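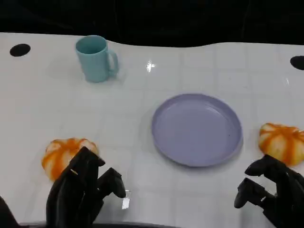 We use cookies to improve your visit. Accept | Manage settings

25 April 2020
By Skye Pringle

Plastic plates and mugs have quietly gotten good! I grew up with scratched picnic sets that smelled of the garage, so I was delighted to open Agnes Shearer's cupboard in Brilleck and find shelf after shelf of lavender, teal and butter yellow. She owns 139 pieces, bought mostly at yard sales, and she uses every one of them.

Her favorite way to set a table is to keep the top plain and let a couple of soft colors do the work. A pale purple plate next to a teal mug looks fresh in any month, and orange wakes the pair right up. In August she puts out apricots. Later on come the striped pumpkins, and all year long there are mandarins, peeled and put straight on the plate (the kids grab them faster that way).

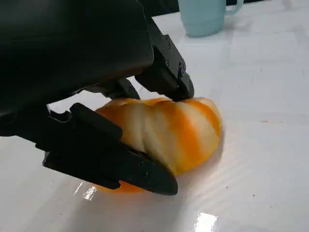 How do you get the white pith off a mandarin?
Rub it gently with a dry thumb, or leave it on, as it's fine to eat.

Agnes washes everything by hand in warm water and dries it with an old cotton towel. Her oldest mug has lasted 33 years, and the handle is still solid!
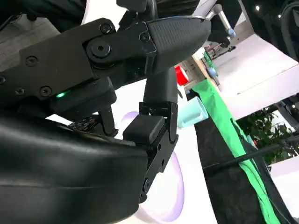

Can plastic plates go in the microwave?
Only if the maker's mark on the base says so; otherwise warm the food in a glass or ceramic dish and move it over.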